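Ledlow Fingertip Sleeve Set, Revision C

Replacement sleeves for Ledlow five-finger hands, left or right. Sold by the pair of hands.

In stock. Ships Monday if you order before noon.
Price: $182 per set
Part number: LDW-111-C

Safety notice for owners of Revision A and B sleeves

If you bought sleeves from us before August, please stop and read this part before you scroll down to the button.

Revision A and B sleeves can lose grip on the thumb. The sleeve works its way up the fingertip until there is a pocket of air at the end, and the pressure sensor underneath goes on reporting a firm hold on something that has already left. The controller believes the sensor. It then squeezes harder, or carries nothing across the room with great care, depending on your settings.

The first report came from Mercedes Villanueva, whose folding station dropped the same towel 96 times overnight and logged every one as a success. We had a very nice chart of it. The second came from a shop in Mustow, where the hand closed on a finger during a cleaning stop. The finger was bruised and its owner was gracious, more so than we would have been. That is when we pulled Revision B from sale.

What went wrong

The old sleeves were held on by friction and optimism. Our bench test ran each hand through a full shift on rubber blocks, and rubber blocks don't pull on a fingertip the way cloth does. Towels do. Plastic bags are worse, as they slide for a while and then grab. Efraín Ñahui had said so in a design review, and the minutes record that this was noted.

What changed in Revision C

A molded collar locks behind the last joint of each finger and the thumb.
The sensor now raises a fault if its reading stays perfectly flat for 3 seconds. Real objects wobble a little.
The fault stops the hand open, not closed. Revision B stopped it closed, for reasons that seemed good in a meeting.
The sleeve has a tapered edge, so it no longer catches on folded hems.

Fits: Ledlow hands, all years. Does not fit the Skarkberg hand, however hard you push. Please don't send us photos of how hard you pushed.

Before you fit them

Cut power at the base and wait for the status light to go out. The stop button on the tablet is a request. Peel off the old sleeves from the thumb first, and check the sensor pad for torn edges. Load firmware from the Dong service page before you power up, or the new fault will not be there to save you.

Run the first test on soft goods and keep your own hands off the table while it runs. Folded towels near the front edge and something under clear plastic just behind them will do fine.

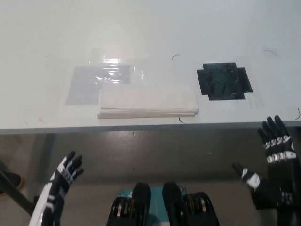 Fredy Londoño writes that his set went on in one lunch break and that the flat-reading fault tripped twice on the first day, both times correctly. He would like the alarm to be louder, and he would like to know why the old one said "Great job" when it dropped things. We have removed "Great job."

Exchange

Revision A and B sets are swapped free of charge, worn or not. Cut the old thumb sleeves in half before you throw them out, so they don't end up in somebody's spares drawer. Rocío Londoño handles exchanges and will want your hand's serial number, found inside the wrist cover.

Add to cart
Request exchange
Download fitting sheet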